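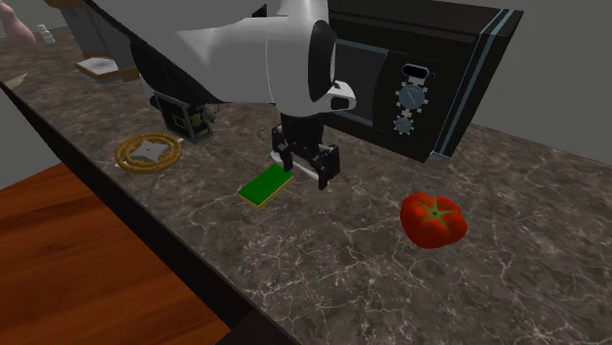 Figure 1. Simulated kitchen counter with the arm over the sponge.

What the Arm Left Over: Automation in a Staff Kitchen
Project report, submitted August 2, 2024

1. Why a kitchen

Our group wanted a factory. We got the staff kitchen at Paquette, a catering firm that was thinking about putting an arm on its cleanup counter and let us hang around while it thought. The firm called the project Flarkia. The kitchen crew called it "the intern," which hurt, as there were already three of us.

The trial ran in simulation first, so the people whose work was being studied could watch it on a screen during their break. We interviewed 8 of them and sat in on 5 planning meetings, one of which was about the name.

2. What counts as tidying up

To a person, clearing a counter is one job. On the task sheet it became 60 lines, and every line had to say which object, where from and where to. A spoon is a thin thing lying flat on a hard surface, and someone has to decide how it should be gripped.

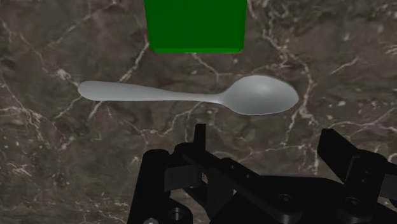 That someone was usually a dishwasher who had never been asked for an opinion on spoons before and turned out to have a great many. The planners started with 10 minutes of her time per shift. By December she was writing half the task sheet, at a dishwasher's pay. We raised this in our interim report and received a thank-you note.

3. What changed for the crew

Fewer people worried about being replaced than we had expected from the reading list. Their complaints were smaller and more exact. Sponges now had an official place. Cleanup used to be when the gossip got passed on, and the new schedule gave that slot to one person and a monitor.
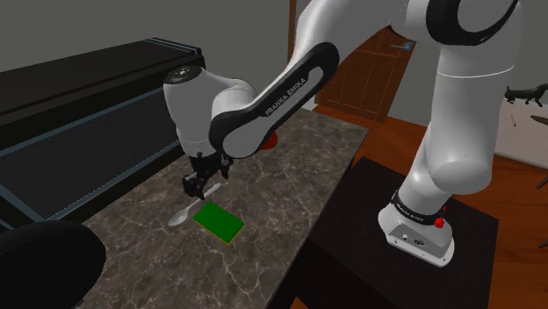 Pei-shan Chu, reading our draft, objected that we were being sentimental: the gossip would find another room, but wrists worn out by scrubbing would not heal on their own, and had we asked about wrists? We had not. We went back and asked. Most of the crew had something to say, and section 4 was rewritten.

4. Recommendations

Pay for the hours spent teaching the system. Let the crew change the task sheet without filling in a form. Ask about wrists first.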